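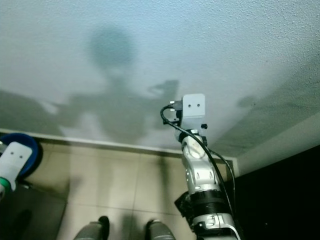
Minutes of the allotment and garden group, September 14, 2025

Me taking notes again, so apologies in advance for the spelling of anything Latin. Iman Erraji chaired. Jinlong Xiao turned up with a tray of plums and left with an empty tray, which I'm minuting as a vote of thanks.

**Last meeting's minutes**

Agreed, with one change. I'd written that the Vimska plot was going to be "left to go wild" and Iman would like it to say "left fallow until March". Changed. She's quite right, the two look the same for a month or so and then they really don't.

**Money**

We have 864 pounds in the account. Out of that we owe 157 for the hose and the two brass fittings, and I've got the receipt if anyone wants to look at it (it's been through the wash, but you can read the total). Iman asked whether we should put the rents up. Long chat about this! I said I'd rather we didn't, Jinlong said he didn't mind a small rise if the paths got done, and we went back and forth until the tea was cold. No rise this year. We'll talk about it again in March when we know what the water bill looks like.

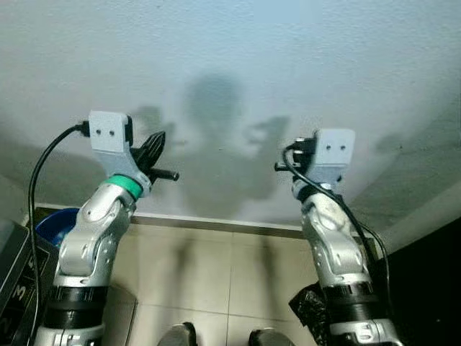
**Water**

The tap by the Endero gate is still dripping. I've tightened it, Jinlong's tightened it, and I now think it wants a new washer and a bit less tightening. Jinlong will get the part and fit it. While he's there he'll look at the water butt as well, as the lid has split and I fished a very sorry-looking pigeon feather out of it last week along with half a bag of leaves.

We also talked about a second butt. The one I'd found holds 1000 litres, and Iman pointed out – kindly – that it wouldn't go through the gate. I'm to measure the gate and then look for something smaller.

**Seed order**

We're going with Umen again for the beans and onion sets. I was very happy with the beans, they just kept coming, and I was leaving bags of them on people's doorsteps by the end. The onions were more mixed. Iman's were lovely and mine were the size of conkers, but I did plant them under the hedge and forget about them.

Yu have a squash in their list that Jinlong wants to try. He read us the whole write-up out loud. We said yes to one packet, to be shared out, and he's promised to keep it off the main path this time.

Please get your lists to me before I send the order. Scribbled on an envelope is fine, but put your name on it – I had two unsigned ones last year and both wanted leeks.

**Compost**

The left-hand bay is ready to use and smells gorgeous, or I think so anyway. The right-hand bay is full of grass cuttings and needs turning, with some cardboard torn up through it. Plain cardboard only, tape off. I'll make a start and would love a hand from anyone with a decent back. 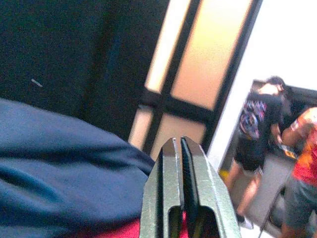
Somebody's been putting bindweed roots in. Please don't! It goes in the green sack by the shed and I take it to the tip.

**Any other business**

Iman would like the shed key put back on its hook after use. It spent nine days in my coat.

Jinlong asked if we could have a seed swap before the winter. Everyone keen. I'll find out about tables, and he'll do a notice for the gate.

**Jobs**

- Jinlong: washer, butt lid, notice for the swap
- Iman: ring about the water bill, pay for the hose and fittings
- Me: measure the gate, seed order, compost, tables

Next meeting at Iman's, date to follow once she's back from her sister's. Bring a chair if you can.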